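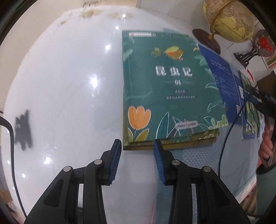

Welcome to the Titum page! Titum is my pair of hand-held grippers, one for each hand, and it has been eating my evenings since February. The idea is simple enough: I pick things up with the grippers, a camera records what the jaws are doing, and later on a small arm (still in pieces on a shelf, sorry, arm) tries to learn the same moves from the recordings. I'm keeping this gallery short and adding to it when I have something new to show.

**Books and booklets, both grippers out**

Paper is the hardest thing I've tried so far, and I love it. A thick book you can pinch by the edge and feel pretty good about yourself. A thin glossy booklet lying flat on a glossy table is a whole different evening! The jaws want to come in low and almost level, and if I'm even slightly lazy with my wrist the tips ride up over the cover and close on nothing. I've learned to nudge the booklet first so that one corner hangs over whatever is under it, then go for that corner.

The ribbed blue pads are the third kind I've tried. The first ones were smooth and slid right off book covers, and the second ones gripped so well they didn't want to let go. I cut this set myself at the Esterby workshop, where I have the use of a bench until 20 past nine, when the lights go off whether I'm finished or not.

Each gripper has four pivot pins, and they are my favorite part of the whole build. The early version had plain bolts, which loosened themselves after an hour of squeezing, and I spent more time with a wrench than with the grippers. I swapped them out and haven't touched them since – knock on wood.
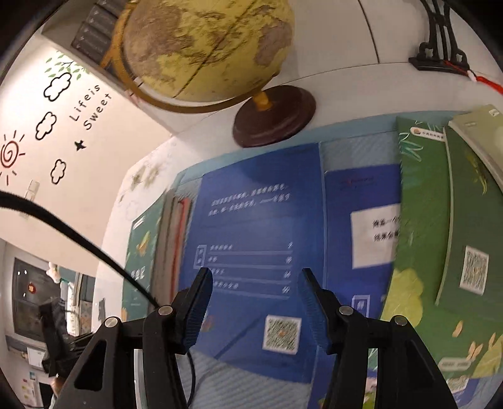 **Messy piles**

I started with one book at a time, neatly squared up, and the recordings were lovely and taught the software next to nothing. So now I go for heaps, with overlapping covers, things at odd angles, and a slippery one somewhere near the bottom. My rule is that I don't tidy between tries. Whatever shape the pile ends up in is the start of the next one.

My count is at 3,641 grabs. Of those, 700 are flat paper of one kind or another, and I want a lot more of them before I let the arm have a go. I also want more from the left hand. I'm very right-handed and my left-hand tries look like someone eating soup with mittens on.

**Cables, a small complaint**

The black cable is thicker than I'd like and has opinions about where my elbow should be. I've ordered a thinner, softer one from Shezi, but I'm a bit worried about it tugging at the plug. If you've run a light cable off something you swing around all evening, please write and tell me how you fixed it in place!

**Still to do**

- Softer return springs, 2 per gripper (my thumbs are begging)
- A wider opening, so I can get hold of the really fat books
- Sort the recordings into folders with names I'll understand next month
- Bolt the arm to the Jundeletti base plate and find out whether the holes line up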